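Sunil Weerasinghe
31 December 2018

Right, last day of the year, so let's talk about clothes "made to last". A thread, and a grumpy one.

Every shop seems to have a durability promise now. Amadi has one. Skendenix has one with a little leaf next to it. I've read both pages twice and I still can't tell you what either of them is promising.

Amadi says its basics are "tested for longevity". Tested how? For how many washes? At what temperature? I wrote and asked in April. Got a discount code back.

Skendenix does give a number, I'll grant them that. 64 washes. Sounds like a lot until you work out that a T-shirt worn and washed once a week gets there in under 15 months. Is that meant to impress me?

And what counts as surviving a wash? Still in one piece? My dusters are in one piece. They used to be shirts.

What I'd want to know about any plain T-shirt: does the neck go wavy, do the side seams creep round to the front, does the hem curl. None of this is on any label I've ever seen.

Plain blue T-shirt. Neck, hem, sleeves, not a lot to it.

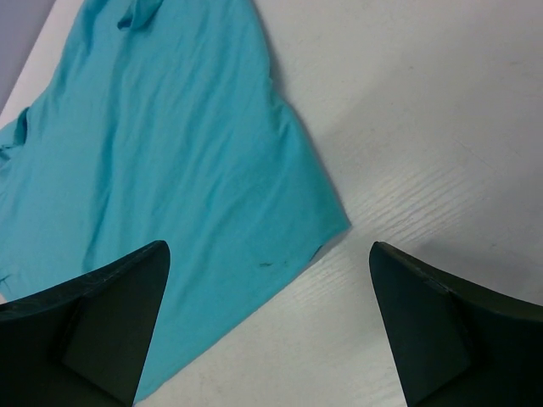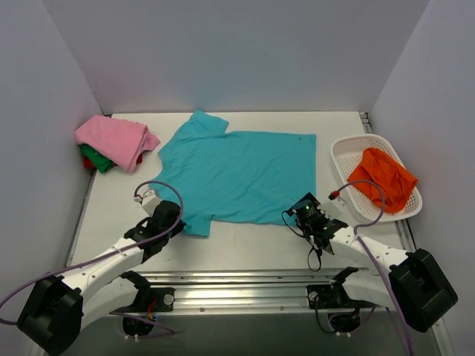
Then there's the price argument. "Buy better, buy once." Fine, but who has checked that the dear one lasts longer? I've had supermarket shirts go nine years and a posh one from the outlet at Trivside twist after five washes.

That's just me and my drawer, so don't quote it as proof. But it's more than the shops have shown us.

Someone will bring up the Jinisdale survey, the one with 1,764 shoppers. Read the questions. It asked people how long they THOUGHT their clothes lasted. I think I'm six foot.

"Heavier cotton lasts longer" is another one I keep hearing. Maybe. I'd like to see it from someone who isn't selling heavy cotton.

What would change my mind: a wash count, a temperature, and a plain statement of what they'll do if it falls apart before then. Put it on the label next to the size.

Until then I'm washing at 30, drying on the line and ignoring the leaf.

Replies open. If you work in textiles and I've got something wrong, tell me which bit.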